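The Year I Tried to Do the Washing Properly

17/07/2024

I was brought up in a house where washing was weather. My grandmother in Flindstead could look at a bank of cloud from the back step and tell you whether it would hold off until the sheets were dry, and she was wrong often enough that I spent a good part of my childhood running down the garden in my socks. I have inherited the running but none of the forecasting.

For most of my adult life I did laundry the way I suspect most people do. Everything went in at 40 and came out slightly greyer than before. I owned one basket, one kind of powder and a strong belief that care labels were written by people protecting themselves from lawsuits. Then last December I shrank a jumper that had been knitted for me by Honeylyn Salazar, who lives two doors down and is not a person whose jumpers you shrink. It went in fitting me and came out fitting a medium-sized teapot. She looked at it for a long time and said, "Well, it's very even."

So I decided to learn. I went in expecting to be bored and have instead become boring, which my family tells me is different.

The first thing I did was read the handbook for our washing machine. It was in the drawer with the takeaway menus, still in its plastic bag, and it had been there through two prime ministers, possibly more. I can report that there is a programme called Mixed, which I had been using for everything, and that it takes longer than the one I should have been using for nearly everything. There is also a button with a picture of a small tub and a wavy line on it. I had always taken this for a warning.
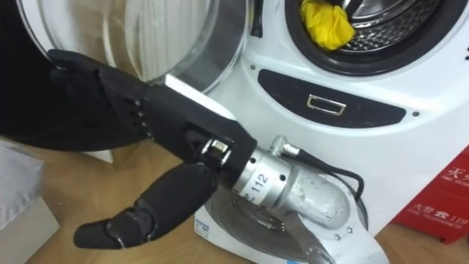

The second thing I learned is that I had been using far too much detergent. Kamil Hrubý, who I play very bad table tennis with, used to work in a commercial laundry in Levwood, and he told me this with the sad patience of a dentist. Towels that feel like toast are often full of old soap. His advice was to halve what I was putting in, and then, when I'd got over the shock, look at the box and see whether I was still over the line. I was. I ran the towels through with nothing in the drawer at all and there were suds. I stood there watching a wash I had put no soap in, foaming away like a seaside, and thought about my life.

Kamil's father, Svetozár, has views on fabric softener that I can't print in full. The short version is that it makes towels worse at being towels. He is right, annoyingly. I gave it up in the new year along with biscuits, and it is the only one of the two I have stuck to.

Then there is sorting. I used to think sorting meant whites and everything else. It turns out weight matters as much as colour, and a pair of jeans going round with a thin shirt is basically a mugging. I now have a pile for heavy things, a pile for light things, a pile for whites, and a pile on the chair. The pile on the chair isn't part of the system. It is older than the system and will outlive it.

Socks deserve a paragraph. I have read a good many explanations of where the odd ones go, and the only one I can vouch for is duvet covers. I found 11 in a single cover at Easter, including one belonging to a child who came to stay and has since started secondary school. Do your duvet covers up before you wash them. I am told everybody knows this. I didn't.

I should say something about money, as I have been asked. I put a meter on the socket for a while, and wrote the readings in a notebook, and then lost the notebook, so my contribution to science is limited. What I can say is that turning the dial down from 40 to 30 made no difference whatever to how clean my clothes looked, and that I'd had it on 40 out of loyalty to my mother. I still do bedding and tea towels hotter. Tea towels in our house go through things.

Stains, then. I have tried all the remedies that get passed round, and most of them are a way of feeling busy. Salt on red wine gave me a stain with salt in it. White wine on red wine gave me a bigger stain and less white wine. Cold water straight away works better than anything clever done the next morning, and plain washing-up liquid rubbed into a greasy mark before it goes in the machine has rescued three shirts and a tablecloth. For grass, I have nothing. I have a cream pair of trousers with green knees and I have made my peace with them. They are for gardening now.

Theophilus Quartey, who reads this blog and writes to me when I get things wrong, would want me to mention zips. Zips up, buttons undone, shirts inside out. He sent me this after my last post, along with a correction about rhubarb.

Drying is where I came unstuck. I wanted to be a line person. I like the smell and I like the moral superiority, and I bought a very good rotary line with 15 metres more on it than I needed. But I live in Curnach, where the air is damp enough to drink, and between October and April you can hang out a pair of trousers in the morning and bring them in at teatime heavier than they went out. So there was a clothes horse in the front room, then two, then a window that wouldn't stop crying, and a smell in the hall that visitors were kind about.

We do use a tumble dryer in the bad months now. I held out for years on principle and gave in over a single wet weekend. My rules are that nothing knitted goes near it, the fluff filter gets emptied every time, and things come out while they are still a shade damp and go on a hanger straight away. That last one has more or less ended ironing in this house. The iron is a Saber, a wedding present, and I believe it is currently propping up a shelf. 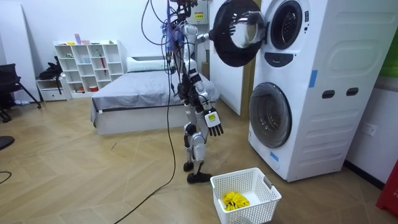

What I still can't do

Fold a fitted sheet. I have watched people do it. I have had it done in front of me, slowly, by Ctibor Ševčík, who did his national service somewhere that cared about such things, and who can turn one into a neat square with his eyes on the cricket. You put your hands in two corners, he says, and then you tuck one into the other, and then there's a step I can never see, and then it is a square. Mine is a sort of loaf. I put it at the back of the cupboard behind the ones he did, so that anyone opening the door gets a good impression.

I also can't get the hang of hand washing. I understand it in theory: cool water, a little soap, no wringing, roll it in a towel. In practice I do it beautifully once, feel marvellous, and then put everything else that needs it in a bag at the bottom of the wardrobe, where it has formed a sort of reserve collection. There is a silk scarf in there that I wore to a christening, and the child can now ride a bicycle.

As for the jumper, I kept it. I asked Honeylyn whether it could be stretched back and she lent me a book, which said to soak it in lukewarm water with a bit of hair conditioner, press it in a towel and ease it out flat with pins. I did all that on the spare bed over two days. It grew by perhaps a finger's width, all of it in one sleeve.

She has started another one, in a darker green. I've been told I may visit it, and that when it is finished she will be washing it herself.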